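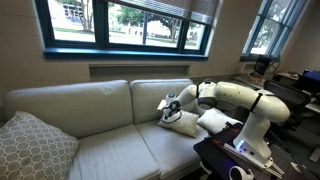
The grey two-seater with the patterned cushion at the left-hand end.

Wundow fabric and upholstery cleaner, hand-held, reviewed by Krystyna Kwiatkowski

I bought the Wundow in August after getting a quote to have two sofas and a set of dining chairs cleaned professionally. The machine was $129 from the hardware shop in Trarngate. The quote was a good deal more than that.

It is a small spray-and-suck unit with a clean water tank on one side and a dirty water tank on the other. The hose is short. The cord is better, and I could do the whole lounge from one power point. In the box you get a wide brush head, a narrow crevice tool and a sample bottle of the maker's shampoo, enough for one sofa if you measure it properly.

Set-up took a few minutes. The instructions tell you to fill the tank with warm tap water to the line and add a capful of shampoo. They don't say to vacuum first, and you should. I skipped it on the first chair and spent the next quarter of an hour picking wet dog hair out of the brush.

Suction is good for the size. Spray on the pull, then go over the same strip two or three times with the trigger off until nothing more comes up the tube. Old tea marks on the dining chairs came out in one go. A biro line on an armrest faded but is still there. Greasy patches where heads rest needed a second pass the next day.

Drying is the part to plan around. With the windows open and a fan going, seat cushions were dry by dinner time. Without the fan they were still damp the following morning. Pale fabric can dry with a tide line if you only clean the spot, so do the whole panel from seam to seam. Go lightly on piping, which holds more water than you'd think.

Noise is my main complaint. It is louder than our vacuum, and I wouldn't run it at night in a unit. The dirty tank is also small and needs emptying twice per sofa. The lid seal has to be seated exactly or it drips on the carpet.

Refill shampoo is $21 a bottle. My neighbour Damian Baran uses a cheaper supermarket one in his and has had no trouble, but check your warranty before you do that.

Good points: price, suction, long cord
Bad points: noise, small dirty tank, short hose
Would I buy it again: yes, though I'd wait for a sale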